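# Showing a robot a desk job: your questions

Everything people ask us before their first session at the Valitz teaching desk, plus a few things we wish they had asked!

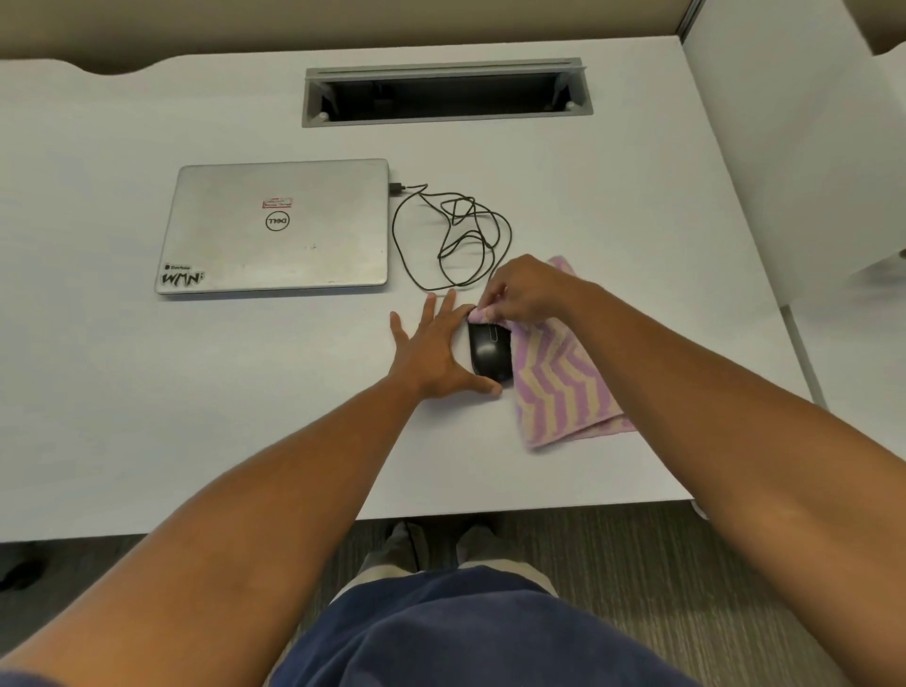 *A mouse, a folded cloth and two hands at the desk.*

Last updated 2018-09-12 by Birgit Schmieder. If your question isn't covered, write it on the sheet by the door or ask Gwenaël Maillard, who runs the teaching sessions.

## Getting started

### Do I need to know anything about robots?

No. You need to know how to wipe a mouse, coil a cable, close a laptop and put a pen back in a cup, and you've been practicing those for years. The best teacher we had last March had never touched a robot in her life, but she had folded napkins for a living, and her cloth demonstrations were a joy to watch. The folds were clean, she never hurried, and her hands stayed where we could see them.

### What do you mean by "showing by hand"?

You do the task yourself, with your own hands, while the view from head height is recorded. The learning program studies where your hands go, what they hold and in what order. We use this for anything small and fiddly, and for the first round of any new task. It's fast, too: a person can wipe down a mouse many times over while somebody at the controls is still lining up a gripper.

### And by remote control?

You sit at the control station with a handle in each hand, and the robot's arms copy what you do. You're watching through its cameras, so the robot sees exactly what you see. It feels very strange for ten minutes and then, for most people, something clicks and you forget the handles are there. (I did a little cheer the first time I picked up a pen. I'm told this is common.)

### Which one will I be doing?

Most people start by hand and move over to the controls in their second or third session. If you have a strong preference, tell us! Florian Pruvost went straight to the handles and has hardly left them.

### How long is a session?

Forty minutes of teaching with a break in the middle, then ten minutes for notes. Please take the break. Tired hands get sloppy in ways you won't notice until we play it back.

## The mouse and the cloth

### Why is wiping a mouse such a big deal?

It's a wonderful little problem. A mouse slides. If you push a cloth across it with one hand, the whole thing skates off across the desk, so you have to hold it with one hand and wipe with the other, and the two have to agree about how hard to press. On top of that, a cloth has no fixed shape. A robot that has learned what a block looks like can find a block again. A cloth looks different every time you put it down.

### What should my left hand do?

Hold the mouse steady from the side, with your palm low and your fingers relaxed. Thumb and fingertips against the shell is fine. Don't wrap your whole hand over the top, or there's nothing left to wipe and the camera loses the mouse completely.

### And my right?

Pinch the cloth by a corner or a folded edge and draw it over the mouse in one smooth pull. Then lift, shift your grip if you need to, and go again. Left-handed? Swap the whole thing around. We want both kinds, and at the moment we're short of left-handed sessions.

### Does the cloth have to be folded?

Start with it folded once or twice. A folded cloth has a clear edge to pinch, and that's a good first lesson for the robot. After you've done a set that way, we'll ask you to start with it bunched up, then flat, then hanging a little off the front of the desk.

### Does the pattern matter?

It does, and more than I expected! A plain cloth can turn into one big blob of color on camera, and the program struggles to tell a fold from a shadow. Stripes bend where the cloth bends, so they give the shape away. We still record with plain cloths later on, as real desks have plain cloths. For first sessions, though, grab a zigzag.

### Can I use spray?

Please don't. Dry cloth only. We're teaching the motion, and damp cloth on the desk makes trouble for the next person.

## The desk

### Should I tidy up before I start?

No! Leave it the way a working desk looks. A closed laptop off to one side, its charger plugged in, the cable in a tangle next to it - all of that is useful. If every recording came from a bare desk, the robot would be lost in the first real office it met. We learned this at Hamel, where our early recordings were so neat that a single loop of cable stopped the arm dead.

### What if the cable gets in my way?

Do what you'd do at home. Nudge it aside, work around it, lift it over. Don't stop to ask, and don't restart the take. Those small fixes are some of the most valuable seconds we collect, and it's hard to get people to do them naturally once they start thinking about it.

### Can I use my own laptop and mouse?

Yes, and we love it when you do. Stickers, scuffs and smudges are all welcome. Keep the laptop closed so that nothing private shows, and check the lid for anything with your address or phone number on it.

### What about the cable slot at the back of the desk?

Leave the cover however you found it, open or shut. If a task card asks for a cable to be fed through it, the card will say which end to use. Otherwise treat the slot as part of the furniture, and keep pens away from it. Retrieving pens is a task we haven't taught yet.

### What should I wear?

Whatever you'd wear to work, as long as your hands and wrists show. Push long sleeves up. Take off big rings and bracelets that jingle or catch on the cloth. Your lap and legs may end up in the recording when you lean in, so wear something you don't mind having on camera.

## Good demonstrations

### How fast should I go?

A touch slower than normal. If you slow down to a crawl your movements change, and the robot learns the crawl. Hằng Bạch tells new people to move as though somebody across the table were learning by watching, and I haven't found a better way to put it.

### Where should I look?

At what you're doing! The head camera goes where your head goes. If you glance up to talk to someone, we get a lovely view of the partition and no hands. Save conversation for between takes.

### What if I drop the cloth or knock the mouse?

Pick it up and carry on. Say "slip" out loud so that we can find the spot later. We keep slips in a folder of their own and use them to teach recovery, and recovery is my favorite part of this whole project. Watching an arm lose its grip on a corner, pause, and go back for it is a real thrill.

### How many times do I repeat a task?

A task card asks for 12 takes. Change something small between them: turn the mouse a little, start the cloth farther away, sit a bit closer. If you notice you've fallen into a rhythm and every take is the same, that's your cue to move things.

### Is there such a thing as a bad take?

A few kinds, yes:

- Your hands left the camera's view for most of it
- You stopped halfway to check your phone
- The camera strap slipped and we recorded the carpet
- You forgot to press the end button, so the take runs into the next one

Everything else is usable in some form. Please don't delete takes yourself, even ones that feel clumsy.

## Remote control questions

### I tried the handles and the gripper crushed everything. Help?

Everyone does this. You can't feel the object through the handles, so your hand keeps squeezing, waiting for a push that never comes. Watch the fingers of the gripper instead of the object, and ease off as soon as the cloth starts to pucker. Start with the foam blocks for five minutes before you try fabric.

### Can the robot hold the mouse and wipe at the same time?

With someone at the controls, yes, and it looks great. On its own, it's getting there. It holds the mouse well. It finds the cloth most of the time. The part it still gets wrong is the pull: it likes to drag the cloth flat along the desk and bump the mouse from the side, when it should be going up and over. More demonstrations with a clear lift at the start would help a lot, so if you're looking for something to concentrate on, that's it.

### Who do I shout to if an arm does something odd?

Press the red button first, then shout. Any red button will do, and you'll never be in trouble for pressing one.

## After your session

### What happens to my recordings?

They're checked, trimmed and labeled by the team at Prernbridge, then added to the Tongate set. We have 1,247 desk takes in it so far, and we're hoping for 3,000. Your name isn't stored with them. Each teacher gets a number (mine is 42, and I'm far too pleased about it).

### Can I see what the robot learned from me?

Yes! Replays are open to anyone who has taught. You'll see your own take beside the robot's attempt at the same task. People tend to spot their own habits right away - a little tap at the end of a wipe, or a way of smoothing the cloth with the thumb. It's a bit like hearing your own voice on tape.

### Can I bring a friend?

Please do. They'll need to sign the same form you did, and they should arrive ten minutes early so Gwenaël can fit the camera strap.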